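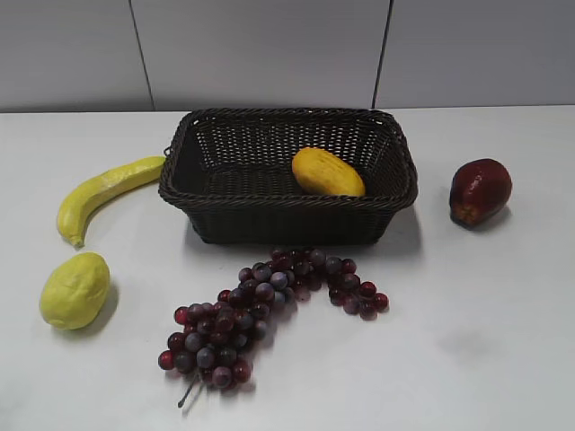

A dark woven basket on the white table, with one yellow fruit inside and four more pieces of artificial fruit still out on the tabletop.

Drunano Fruit Basket Set

Welcome! This is the data card for Drunano, a small picture collection all about putting play fruit into a basket. It was put together in Skorelitz over one very happy spring of rearranging bananas, and it's now open to anyone who can find a use for it. There are 1019 pictures, sorted into 76 layouts, and we had a great time with every one of them.

What's in it

Each layout is one way of setting out the table: where the basket goes, which fruit starts inside, and how the rest is spread around it. Some layouts are tidy. Some look like a grocery bag tipped over, and those are our favorites!

The fruit is all artificial. We started out with real fruit and gave up within days (the bananas went spotty and no two pictures of the same layout matched). Play fruit keeps its color, and it can be put back in the same spot weeks later. If you want to build your own version at home, any play fruit from a toy store will do, as long as you have a few different shapes. Long, round and oval pieces fill a basket in very different ways.

The basket is the shallow, rectangular kind with a thick rim and sides that flare out a little toward the top. We love it. A shallow basket means the fruit stays easy to see once it's in, though a piece lying up against the front wall will still be partly hidden by the rim. We kept those pictures on purpose and marked them "rim" in the notes column.

How the files are organized

layouts/ has one folder per layout, numbered from 1
notes.csv has one row per picture, with the layout number, the fruit in the basket, the fruit on the table, and a free notes column
names.txt is the list of fruit names we used, with spellings
extras/ holds 11 pictures that didn't fit any layout but were too nice to throw out

Naming the fruit

This was harder than expected! Play fruit isn't always a good likeness, and we had long, cheerful arguments over a yellow oval piece that could pass for a mango or a small melon. In notes.csv it goes down as "yellow oval" so that you can make up your own mind. Bananas are just "banana". Please don't merge the names before reading names.txt, where a couple of the odd cases are explained.

What counts as "in the basket"

A piece is in if it rests on the basket floor or on other fruit inside. A piece balanced on the rim is "on rim". A piece leaning on the outside is still on the table.

Good uses

Counting, sorting, inside/outside questions, before-and-after puzzles for kids, drawing practice. The Ngubane after-school club used an early batch for a matching game, and their comments led to the "on rim" label.

Known problems

Layouts 2 and 76 are near twins. Shadows can be soft and wide, so watch out if you're tracing outlines. The spelling of "clementine" wandered a bit in the first half of the notes and almost all of it has been fixed.

Changes

Version 2, 26 May 2023: added the extras folder, fixed spellings, renamed "edge" to "on rim".
Planned for June: a second basket, round this time, from the Sikgate market.

Corrections are very welcome. Send the layout number and the row from notes.csv and we'll get it into the next version.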